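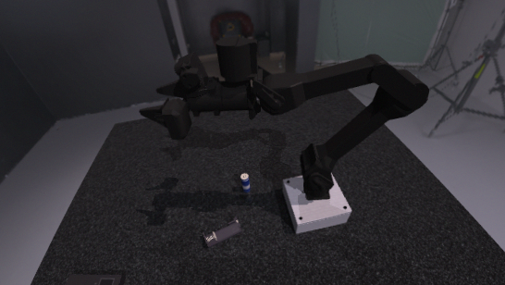

Tuvley FAQ

Hi! I'm Najwa Haddadin, and I wrote most of Tuvley, so the questions tend to land in my inbox. I've pulled the ones I get most into one page. If yours isn't covered, write to me – I do read everything, just not always fast.

What is Tuvley, in plain words?
It's our way of checking a robot policy in simulation before we spend lab time on it. We rebuild the lab in a renderer, run the policy there, and ask whether the score tells us anything about how the same policy will do on the real arm.

And does it?
For ranking, yes, better than I expected. If policy A beats policy B in the sim, A usually beats B on the real table too. The raw success rates are another story. Ours come out too high in simulation, mostly on small objects, so please don't quote a sim number as if it were a real one.

Why bother modeling the whole room? The arm only touches the table.
Because the policy looks at pixels! Our first version had the arm and table floating in plain gray, and the rankings were a mess. Putting in the walls, the floor and the stands at the back helped more than any physics tuning we did that month (I was a little annoyed, having just spent ages on contact friction).

Do shadows matter?
More than I'd like. We ran everything with shadows on and off, and one policy, Srisuk, got much worse with them off. My guess is it uses the gripper's shadow to judge height. I haven't proved that, so treat it as a guess.

How many runs did you do?
3255 simulated episodes across 2 policies, Srisuk and Furnari, and 612 on the real arm. The real ones took far longer and involved a lot more coffee.

How long is an episode?
It stops at 1000 steps or when the task is done, whichever comes first. Time-outs count as failures, even when the gripper gets very close to the object. I know, it hurts.

What doesn't work yet?
Anything soft. Cloth and cables are out for now. Thin objects lying flat are shaky too: the fingers sometimes sink into them a bit, and then you get a lift that no real gripper would manage. We throw those episodes out by hand, and I'd love a better way.

Can I use my own arm?
If you have a decent model of it, sure. Get the joint limits and the controller gains right first, then worry about looks. Most of the "my arm is shaking" emails I get are gains.

What's Mesier? It's all over the config files.
The old name of our scene loader. I renamed the project and then never finished renaming the settings. Leave those lines alone and everything will run fine.

Will you add more scenes?
Yes, slowly. Matching the lighting takes me the longest, and I'm picky about it. A kitchen counter is next.

Last updated 20 October 2018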